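Wundier Large Desk Mat, Dark Gray
Sold by Huseo Home and Office

Price: see basket. Shipping: standard parcel, rolled in a cardboard tube.

We carry four desk mats and get asked about this one the most, mainly by people who have read the maker's own page and want to know how much of it to believe. We would believe about half. Wundier calls it a "whole surface solution" for work, crafts and meals. It is a large piece of dark gray material that lies on a table. If your table is ugly, scratched or noisy to type on, it will help with that. If your back hurts or your inbox is full, it won't, whatever the leaflet in the tube says about focus.

What you get

One mat and one leaflet. No cable clips, no wrist rest, no storage strap. Earlier batches had a strap and customers still write in looking for it. Wundier dropped it last November without telling us or changing the picture on the tube.

The top is smooth with a slight grain. The maker's word for it is "leather-touch," and you should read that the way you would read "cheese-style." It is synthetic all the way through. The back is a thin rubbery layer that grips well on wood and less well on glass. On a high-gloss white desk, ours crept toward the window over a few weeks of mouse use and had to be pulled back.

Lying flat

The leaflet claims it lies flat "in moments." Ours took eight days, with books on the corners, and the corner from the inside of the roll was the last to give up. You can speed things along by rolling it backward for an hour before you lay it out. Please don't iron it. We have taken one back from a customer who ironed it, and the shape it came back in was not covered.

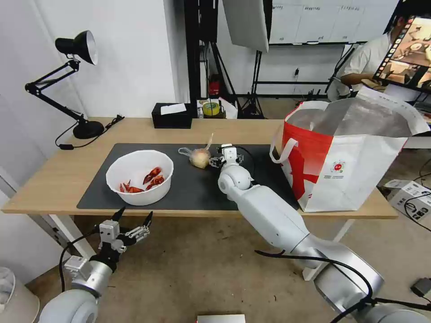 Color is where most of our returns come from. Wundier sells this shade as "Storm," and the swatch on the maker's site leans blue. We don't see much blue in it. It is plain dark gray, and on a light wooden table it makes a strong block of color that some people love in a catalog and regret at home. Pale things stand out against it, a white bowl or an onion as much as a sheet of paper, and so do crumbs, dust and cat hair. If you want a mat that hides dirt, buy the speckled Arabzadeh in oatmeal, which costs less and looks like a doormat, but a clean one.

Size

Large means large. It takes a full keyboard, a mouse and an open notebook with room left over, and it will cover most of a small table. Measure first, and measure the part you want covered, since a mat that hangs over the front edge will crease there and stay creased. Do not trim it. The edge is sealed, and a cut edge starts to peel.

Stains and spills

The maker says "stain proof." We would say wipeable, if you are quick. Coffee and tea came off ours with a damp cloth. Ballpoint came off with some effort. Permanent marker did not come off, and turmeric left a yellow shadow that we can still find when the light is low. Cooking oil wipes away but leaves a shiny patch until you go over it with a drop of dish soap.

It isn't sold as a food surface, and there is nothing in the paperwork to say it was tested as one. Keep food in a dish or a bag, and do your chopping on a board. A knife will go through the top layer with no trouble at all.

Heat

No hot pans. A mug is fine. The tube says "heat resistant" with no number beside it, and when we asked for one we were sent the leaflet again.

The smell

Yes, there is one. It faded after a few days by an open window. Customers who unrolled it in a closed bedroom were less patient, and we don't blame them.

Customer ratings

Wundier's page shows 1,389 reviews, nearly all of them glowing, and a fair number seem to be for a lunch box. We'd skip them and read the bad ones.

Compared with the others we sell

The Grernora felt mat is softer and quieter under a keyboard, but it drinks spills and pills within the year. The Arabzadeh is thinner and lies flat the same day. The Wundier is the one to get if wiping down matters to you and you can live with the color.

Returns

Unused mats can come back in the tube. Used mats can come back if there is a fault, and a smell on day one is not a fault.

Page last checked 16/02/2025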